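About Rellasov

Rellasov helps small companies and schools plan and budget for robot equipment. We do not sell arms or take commissions from those who do. Leokadia Piątek and Zakhar Hutsuliak started the firm after 12 years of buying equipment for other people.

A plan from us covers the arm, the desk it mounts to, spare parts, cabling and staff hours. We price each line for two years, and we list what can wait until the next budget. 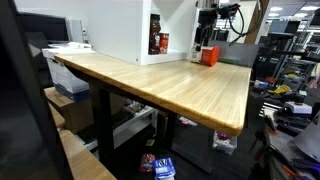
Most clients begin with a single desk station and add more once the first is in regular use. Ostap Ivanyshyn handles quotes and lead times. To date we have completed 103 plans. New requests are reviewed each January and June.

Contact: Rellasov Planning Office, Suite 373 | © Rellasov | Back to top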